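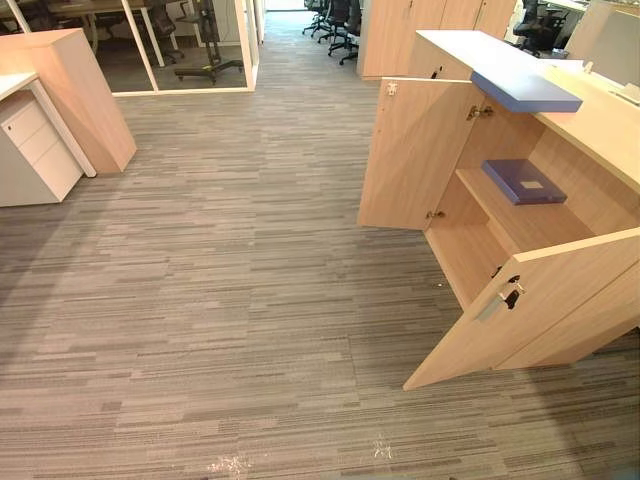 Grey striped carpet, oak cupboard with both doors open.

Home | Forums | Floors and Walls | New posts | Search | Log in

Carpet tiles in a home office – which way do you run the stripe?

mossyledge
Hello all! I've finally got the go-ahead to do the floor in our back room and I'm far more excited than anyone should be about carpet tiles. The look I'm after is short bands of grey and taupe with darker streaks in them, a bit like rows of planks. I've found something close in the Rolum range and ordered samples in two shades.

Question is direction. The room is long and thin with the window on the short wall. Do I run the stripe along the length or across? And do I need to glue the lot or can I get away with tackifier round the edges?

tenpennynail
Across, every time. Long stripes in a long room and you've built yourself a corridor. We did our box room in Brornidau last March with the bands going across and it feels twice the width. I love that room now, I go and sit in it for no reason.

hatch_and_dado
Sorry, can't agree with tenpennynail on this one. Light comes down the length of the room from that window, so tiles laid across will show up every join. Run them with the light. I've laid a fair few floors both ways and I've only ever had complaints about the first sort.

tenpennynail
Complaints about the joins or about the fitting? :)

hatch_and_dado
Ha. Some of each, early on.

quiltedkettle
Why not brick lay them? Same direction but each row shifted half a tile. The bands break up lovely and the joins vanish whichever way the window faces. You do waste a bit more at the ends, so order a spare box. I got mine from Nasr and they took the unopened one back no bother.

mossyledge
Ooh, I hadn't thought of brick laying! Going to try it dry tonight with the samples. Anyone got thoughts on the glue?

underlay_ed
Tackifier over the whole floor, please. Edges only is fine until you roll an office chair over it for a year, then the middle starts creeping. The Filtness tub does 30 square metres and you can still lift a tile if you spill something. Let it go clear before you lay – I was impatient once and had tiles sliding about like wet soap.

quiltedkettle
Mine's edges only, 22 square metres, and it hasn't budged in four years. Desk chair and all. I think it depends how flat the floor is.

underlay_ed
Fair enough, what's under yours?

quiltedkettle
Old concrete with a skim of leveller.

underlay_ed
That'll be why then. Mossyledge, what's yours?

mossyledge
Chipboard with one squeaky bit by the door. Budget is 300 for everything including the glue, so I'll do the full spread and screw down the squeak first. Tried the samples brick fashion and they look brilliant! Still can't choose between along and across though.

hatch_and_dado
Along.

tenpennynail
Across!

quiltedkettle
Start from the middle of the room whichever you pick, and check the arrows on the back of every tile. I had one the wrong way round and saw it every single morning till I swapped it.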